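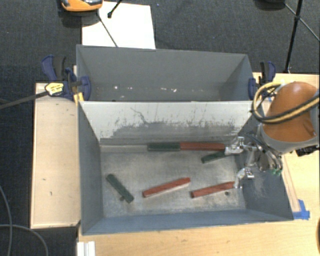

Figure 2. The Jerngate kit at our bench, with the gripper at the right side of the front compartment. Red and dark green blocks lie on the compartment floor.

4.1 The kit under review

Jerngate is a bin-picking kit sold by Kaltitholm to labs that already own an arm. It comes with a mounting plate, a camera bracket and the Prulport planning software, which is licensed per workstation. We bought it at list price and had no contact with the vendor apart from two support tickets. All trials used the release dated 27 October 2018.

The bin is divided lengthwise and has clamps on its sides, with a wooden tabletop around it (Figure 2). Each trial asks the arm to move one block from one compartment to the other. Blocks that lie against the divider are the hard case, as a finger must fit between the block and the wall. Prulport handles this by sliding the block away from the wall before it closes the gripper. The slide can be turned off in the settings file, and we ran 100 trials that way for comparison.

In total we logged 900 trials, of which 546 began with at least one block touching a wall. Setup took one person more than 2 days, most of it spent on camera calibration. The manual covers this step in a single page and leaves out the order in which the poses should be taken. We used the order given by Izzati Halim in the Ogilvie user notes. Results for wall and open-floor starts are reported separately in Section 4.2.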